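Keep the whiteboard, and keep it nearly empty

Workshops that fit a wall screen usually remove the whiteboard in the same month. At Edcombe, where I have looked after shared rooms for nine years, we kept ours. I think that was correct, and the reasons are mostly mechanical.

A board needs no login and starts in the time it takes to uncap a pen. Its faults are equally plain. A glossy surface throws back the ceiling lights, and from certain seats a streak of glare will cover a line of text. Moving the board or the seat cures this. Larger handwriting does not.

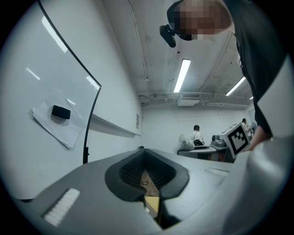

Papers and a black eraser on the whiteboard.

The second fault is storage. Any board used daily collects sheets, and the sheets take the area meant for writing. My rule is one stack, squared up, with the eraser kept with it. At Edcombe the limit is five sheets. Anything older than two weeks goes in a folder. 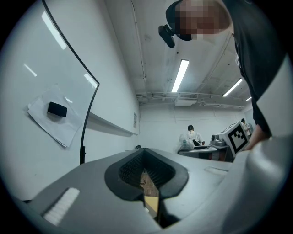

COMMENT: ROOMS AND FITTINGS

Curled corners on a stack of paper are a fair sign that it should be checked. So is a marker tray full of dead pens. The tray along the wall should hold pens that write, and very little else.

I would also keep permanent notices off the board. A small sign on the wall beside it does the same work and costs no writing space. The Skando project put its rota on the board itself, and within five weeks people were writing round it in the margins.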